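Re: [grippers] Mesh pads vs. plain rubber on the hand-held units
From: Sena Ackah
Date: Sep 20, 2021
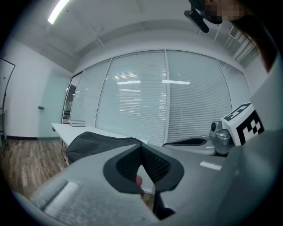
Okay, I finally got a full afternoon with the mesh pads and I am so glad you talked me into them! Quoting your list from last time so I can go through it in order.

> Before you commit to one set of pads I'd like to hear three
> things. Does the mesh hold up on slick stuff, or only on
> cardboard? Does the wide lens still see the fingertips when the
> jaw is all the way open? And is the trigger any less tiring than
> on the old Gosolance handle? We did 225 grabs on that one and
> my thumb was sore for two days.
>
> Also please say which controller build you're on. Half the
> trouble we had at Sarnen came from mixing builds.
>
> Yuen

Slick stuff: yes, better than I hoped. I did 300 grabs with the plain rubber and then 300 with the mesh, same objects, same order, me squeezing every time. Plastic cups and the glossy boxes were where rubber kept letting go, and the mesh dropped only 14 for the whole run. Most of those were the same shampoo bottle, which I'm starting to take personally. Cloth is a different story. The mesh likes to snag a loose weave, and then the thing won't let go when you open up, so for folding work I'd stay with rubber for now.

The lens: I can see both pads at full open and at full close, with plenty of room around them. You do lose the corners (it's a very wide lens, so they go black) but I never missed anything I wanted from out there. Straight lines bend a lot. If you plan to measure anything off the video, do your calibration first and save yourself the redo I had to do.

One thing to watch is the marker cube. Overhead lights can wash out the top face when you tilt the handle back, and my tracking got jumpy until I brought the exposure down two steps. After that it was rock solid, even swinging it around pretty fast.

Trigger: so much lighter than the Gosolance! No sore thumb.

Controller is the Wutitz board with the build you sent in the spring, nothing mixed in. I haven't tried the newer one. Has anyone on the list run it with the stiff springs? I have a set here and would happily swap them in this week if somebody can tell me which settings to change first.

Logs are on the shared drive under my name, rubber and mesh in separate folders.

Sena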